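Workshop notebook, kitchen automation
Fontana site, test kitchen and staff canteen
8/28/25

Picking up from the last entry. The canteen at Fontana does breakfast and a hot lunch, and the plan is still to hand the first part of the egg line to an arm: pan on, fat in, swirl, wait for the pan to be ready, call the cook. The cook does the eggs. That split came from the kitchen staff and I want it written down here so it doesn't get lost when Florasance sends the next version of the task list, which still has "full egg cycle" at the top.

Morning went to the simulator. Loaded the stove scene, fixed the pan handle (it was clipping into the grate after the last export) and ran the butter step in batches of 50. Four batches, 200 runs total. Changed only the start position of the pan between batches. Kept the grip width, the approach height and the speed the same.

Notes on the runs:

- Pan left of center on the grate, handle to the front: fine. This is how the breakfast cooks set it anyway, so it stays the default.
- Pan turned so the handle points at the left counter: the arm's own wrist gets in the way when it comes down. Planner finds a way around but it is slow and looks strange. Don't use.
- Pan on a back burner: reachable, but the wrist passes close under the hood. I don't like it. In the real kitchen the hood has a grease tray that the model leaves out.
- Fingers now stop higher above the pan floor than last week. Before, they were pressing into it on some runs and the contact forces went wild.

The butter is still a rigid block in the model. It doesn't melt or stick, and it doesn't smear on the fingers. So none of these runs say anything about cleaning, and cleaning is what the kitchen asks about every time I go over there.
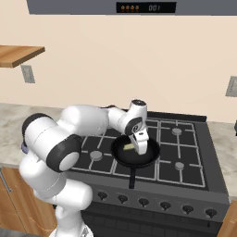 Butter step in the sim, gripper over the pan, front-left burner clear.

After lunch I walked over to the canteen with the task sheet and sat with the breakfast crew before they went off shift. Writing down what was said while I have it.

First question was about hours. The answer from the site office is that no shifts are cut through December. After that there is no answer, and I said so. I'm not the person who decides it and I don't want to be the one passing along a guess. People were polite about this but the talk got shorter for a while.

Second was about where to stand. Right now one cook covers the stove and turns to the counter on the left to plate. With the arm mounted on that side, the plating spot is gone. The crew wants plating moved to the right-hand counter, which means the toast station moves too, and the toast station is where the trays come in. It's a bigger change than it looked on our drawing. I had been treating the counter as free space. They use every bit of it between opening and the end of the rush.

Third was about the knobs. We have the arm doing pan and butter, and the cook setting the flame. The cooks asked how they are supposed to reach across to the front panel with the arm working above it. Good question. For now: arm parks before anyone touches a knob. This adds 5 seconds each way at the current speed. In a rush that's going to be annoying and someone will reach in anyway, so the stop has to work on its own without anybody remembering to press anything.

One of the morning cooks said the butter is how she checks the pan. She listens to it. If the arm drops it in while she's at the counter with her back turned, she loses that check and has to come over and look. I had the butter down as a boring task nobody would miss. Changed the note on the task sheet from "no skill content" to "used as heat check, see crew."

Possible ways around this one:

Arm brings the pan and holds the butter over it, cook gives the go. Keeps her in the loop but then she is waiting on the arm, or it's waiting on her.

Arm does the butter only in slow periods. Easy to set up. Saves the least.

Pan temperature from a sensor, shown on a small screen. Pleron has a unit we could borrow. The crew was lukewarm on another screen. There are already timers going off all over the place.

I'd try the first one. Will mock it up by hand with somebody from our bench playing the arm before writing any code.

What they did want, without being asked: help with the heavy pots, the big stock pot most of all, and scrubbing sheet pans at the end of the shift. Neither is on the Florasance list. The stock pot is over our payload so it's out with this arm. Sheet pans might be possible, though it's wet work and the gripper isn't sealed. I'll write it up and send it with the sim results so both get read together.

Also learned that the Flovville site ran something like this on their fryer line, and people there ended up with a new job called line tender. Same pay grade as before, with more to watch. Our crew had heard of it already and they don't want the title without the pay. Passed this on to the site office in the same words.

To do:

- Add the grease tray to the hood model.
- Redo the layout drawing with plating on the right, toast moved, trays coming in at the new spot. Get the crew to mark it up on paper.
- Sim: cook's reach zone over the front panel as a keep-out volume, arm parks when it's entered.
- Measure real park time on the bench arm. The 5 seconds is a sim number.
- Get a soft butter model or stop quoting success rates to the canteen.
- Hand mockup of the "cook gives the go" version, 3 mornings, before opening.
- Ask about cleaning: who takes the fingers off, how often, which sink.

Batch logs are in the shared folder under butter step. The first batch has the old pan handle in it, so skip that one if you're comparing approach heights.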